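Dish Rack Sessions: Gallery
Hidgate project, Drilel bench, March
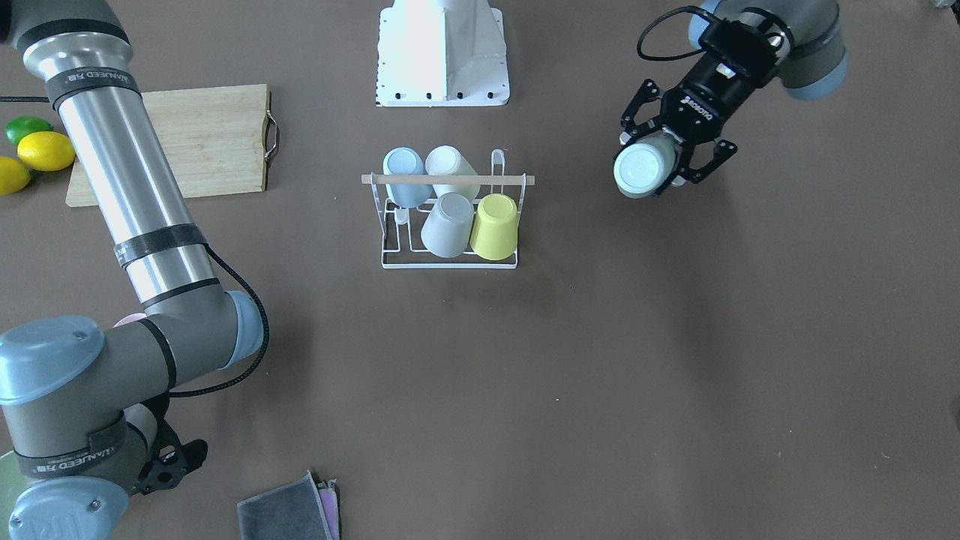

Left arm holding a cup upside down beside the rack, with four more cups in place.

The Hidgate project collects examples of two-arm kitchen work for a learning system. An operator drives both arms through a task from start to finish, and the joint positions, gripper openings and camera video are saved together as one episode. The dish rack task was recorded at our Dadbridge site over 8 sessions. We kept 387 episodes.

About the task
Each episode involves 5 cups and one wire rack. Cups are handled upside down, and the operator may use either arm. The written instruction stored with every episode is the same short sentence, so the differences between episodes come from the layout and the operator.

About the table
We leave other kitchen things out during recording. In this view there are citrus fruits and a cutting board on the left, and folded cloths along the near side. They are moved between sessions and have no part in the task.

About the cups
The colors are pale and fairly close to each other — sky blue, cream, light gray, yellow and a very light green-white. An earlier set, recorded under the name Bravo, used bright cups only. The two sets are stored separately but share one file format.

About the operators
Three people drove the arms. Kuo-hua Chiu recorded almost half of the episodes and wrote the labeling notes. Episodes with a dropped cup are kept and marked as failures. Episodes with a lost camera signal are deleted the same day.

Labeling notes and the episode list are in the Hidgate project folder.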